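**Tralico adds hand-held demonstration capture to its Testbridge software**

TESTBRIDGE 5 - FOR RELEASE WEDNESDAY

Tralico today released version 5 of Testbridge, its software for recording manipulation tasks and replaying them on robot arms. The release adds support for hand-held grippers. An operator can now demonstrate a task at a table with the gripper in hand, and the recording can be used in the same training set as recordings made by remote control.

Earlier versions accepted remote-control sessions only. These required a working arm, a leader device and a clear safety zone for every hour of recording. With the hand-held tool, the arm is needed only for replay and checking.

Testbridge 5 stores three streams per demonstration: video from the gripper camera, the path of the tool, and the opening between the fingers. All streams share one clock. The software flags gaps in tracking and rejects paths that the selected arm cannot reach. Rejected takes are kept in a separate folder and can be trimmed or recorded again.

The release was tested over 14 weeks with Gruber, a maker of small packaging machines, and with the contract laboratory Hunov. Operators at the two sites recorded 1,787 demonstrations of tabletop work with small containers and cylindrical parts. Both sites used the same finger geometry on the hand-held tool and on the arm.

"The main source of error was a mismatch between how far a person opens the fingers and how far the arm opens them," said Regula Hubmann, head of product at Tralico. "We now run a calibration before each session - fully open, fully closed, then open again - and store the result with the data. A session without it will not export."

Remote control remains supported. Tralico recommends it for tasks that depend on contact force, which the hand-held tool does not measure. Mixed data sets carry a label for the recording method, so that either type can be left out of a training run.

Testbridge 5 is available to current license holders as a free update. Sites running version 2 must convert their archives before installing; the conversion tool is included. Drawings for the finger mounts are supplied with the software. Shipments of the hand-held tool begin in April.

Press contact: Regula Hubmann, Tralico 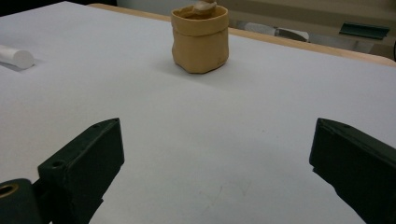
Page 2 of 2

Gripper-camera view during a hand-held demonstration, fingers open, with a tan container and a white cylinder on the table.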